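# Shared workshop in Lerngate builds a table-setting arm, first in simulation

Oct 4, 2021
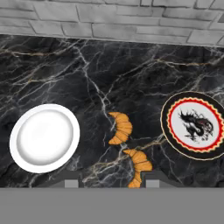
Members of the Brudura workshop in Lerngate have started the second stage of their home robot arm, a small machine that should one day put breakfast on a plate. The project has the name Um. It began in April with a box of used motors and a bench that the group shares with the bicycle repair people.

At the moment most of the work is done on the computer. The group made a simulated kitchen with a black marble countertop, a brick wall, two plates and a pair of croissants, and the view is taken from close to the gripper, so the fingers and the food are visible together. The task for this stage is simple to say: pick up a croissant from the counter and place it on the plain white plate. The other plate, which has a dragon drawn on it, must be left alone.

The croissant was chosen after a long discussion on the workshop mailing list. Several members wanted to begin with a cube. The others answered that a cube is too easy and that in a real kitchen almost nothing has flat sides. A curved shape makes the program decide from which direction the fingers should come, and this decision is where most of the mistakes happen now.

In the last round the group ran 165 attempts in simulation, and 72 of them ended with a croissant on the correct plate. The most frequent failure was a grip too near to one tip, so that the croissant turned between the fingers and fell. The dark stone with its many veins also gave trouble to the first version of the vision program, which sometimes took a gold vein for the edge of an object. A new version was trained with 16 different countertops.

The real arm is not ready yet. Its base and the first two joints are mounted, but the wrist must be printed again after a crack was found near the screw holes. The motor controllers were bought from Lelletti, a small electronics shop in the same street, which also lets the members use its measuring equipment in the evening.

The workshop plans to move the program to the real arm when it can do 10 correct placements one after another in simulation. The first tests will be made at low speed and with bread rolls from the day before.

Brudura is open to visitors every evening after six, and the Um files can be copied at the workshop on a memory stick. People who have experience with small gearboxes are especially welcome.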